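Endov handheld gripper kit – progress note, December
To: Oona Tikkanen, Oltbridge
From: Róisín Brophy

Short one this time, I'm writing between sessions.

Where we are: two full kits in use, both set up in the Helmy room. Third kit still at Jirkon for the handle recall, no ship date yet. Chased twice.

Money. Of the 3,000 for accessories we've spent most on spare jaws and cabling. No overrun. Invoice for the longer cables to follow, they sent it to the wrong adress.

Hours: 48 logged on the kit so far, 13 of those lost to setup and re-pairing. That's too many. Jirkon's quick start guide skips the pairing order completely so we wrote our own, one page, taped inside the lid.

What we like – grip is comfortable, trigger has a nice short travel, new people get going in minutes. What we don't: cable exit at the bottom of the handle. It pulls on the wrist in long sessions. Three of our operators brought it up seperately. Support says a strain relief clip is coming, free to existing customers. Will believe it when it's here.

Soft packaging is the task set we're on now. Bags and pouches, plus cups.
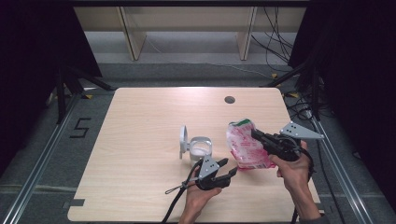
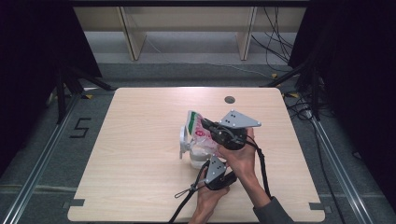
Rigid items were done last month and the scores are in the shared folder. My view so far is the kit is worth keeping but not at the renewal price Jirkon quoted. Can you ask them for the two-year rate before we commit? Also need a yes or no on the extra jaw set.

Next report when the third kit is back.

Róisín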